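Trindemora two-arm kit review: can it do a chore yet?

I've had the Trindemora two-arm kit running since December, and people keep asking me the same thing: does it do anything useful around the house? So this is my attempt at a proper review from somebody who likes gadgets, has a fairly messy home, and would love to never pair another sock.

Quick background. I run a small repair and rental shop called Drimcombe (mostly garden tools, some camping gear), so I've got two sets of chores I'd happily hand over. There's the home stuff – shoes, laundry, dishes, the toy bin. And there's the shop stuff, where things come back from customers in a heap and somebody has to sort the gloves from the straps from the cans and put it all back where it lives. That somebody is me.

Setup

Putting it together took me a long Saturday-style slog, by which I mean I started after breakfast and was still looking for the right hex key at dinner. The parts are good. The base plates are solid, the joints went together without any swearing, and the cables are long enough that the arms can stretch without yanking anything out. The manual is fine for the first 10 pages and then it just sort of assumes you know what you're doing. I didn't! The calibration section in particular needs to be rewritten by a person who has met a beginner.

You steer the arms by hand with a pair of leader handles, and once you've shown the software a job enough times it has a go by itself. "Enough times" is the part the box skips over. For my first job, picking up a can and standing it at the back of the table, I did 85 run-throughs before I got anything worth watching.

What I asked it to do

I wanted a mix of hard things, soft things and awkward things, because that's what a real floor looks like at the end of the day. So the table gets a sneaker, a work glove with the dotty blue grip on it, a toy shovel, a can with a ribbed side and a little jar with a white lid. Each one is a different kind of annoying.

The can and the jar are the easy end. They have straight-ish sides, they don't change shape, and if the gripper comes in a bit off they mostly shuffle over and let themselves be grabbed. After training, it moved the can properly 31 times before I got bored and went for coffee. I'd call that chore solved, if your chore is one can on a clear bit of table.

The shovel was better than I feared. It's light and it's long, so the only real problem is which end to go for. Grab the scoop and the handle swings out and knocks into everything. Grab the handle near the middle and it's lovely. The arms got the hang of that sooner than my nephew did.

The glove is where I started talking to the machine. Gloves don't have a shape, they have a mood. Sometimes the fingers stick up and give you something to pinch, and sometimes the whole thing flops flat and the gripper closes on nothing at all. It got there in the end on a good day, but it was slow, and I wouldn't trust it with a full bin of them at the shop.

And then the shoe. I was so sure the shoe would be fun. Picking it up is okay, since you can pinch the edge of the opening and lift. What I wanted, though, was the full job: tidy the lace, turn the shoe, set it down facing the right way. A lace that's lying in loops is a nightmare for a two-finger gripper. One arm needs to hold the shoe still while the other goes hunting for a thin, floppy thing, and the two of them have to agree on whose turn it is. I've had it manage the turn. I have never had it manage the lace without me stepping in.

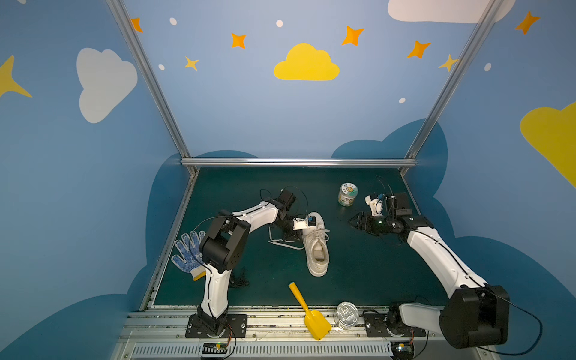
How it compares

I borrowed time on a Lumuton single-arm unit before I bought this one, and for plain pick-and-place the Lumuton was quicker and a lot less fuss. If all you want is cans and jars from here to there, save your money and get one arm. The second arm only earns its keep on jobs where something has to be held, and those are exactly the jobs it's still bad at. I also looked hard at the Oyewole kit, but the waiting list was silly and I'm not a patient person.

Things that bugged me

The speed. I can clear that table in the time it takes the arms to make up their minds about the first item. I know it'll improve, and the last software update did help, but right now you'd want to start it and leave the room.

Moving things around also throws it off more than I'd like. Slide the jar over a little and it copes. Change the lighting or swap in a different shoe and you may be back to showing it all over again. My house doesn't hold still, so that's a big one for me.

Oh, and keep a brush handy. Bits collect along the metal edging at the front and they're a pain to get out.

So, should you buy it?

As a hobby, yes, gladly. I've spent more evenings with this thing than with my TV, and I've learned a ton about how clever my own hands are. As a helper around the house, no. If I had 1000 cans and all weekend, maybe. For the shop I can see a version of this sorting the hard stuff in a year or two while I deal with the gloves, and I'd pay good money for it.

Four stars for the kit, two for the chores. I'm still working on the lace and I'll update this if it ever gets one tucked in.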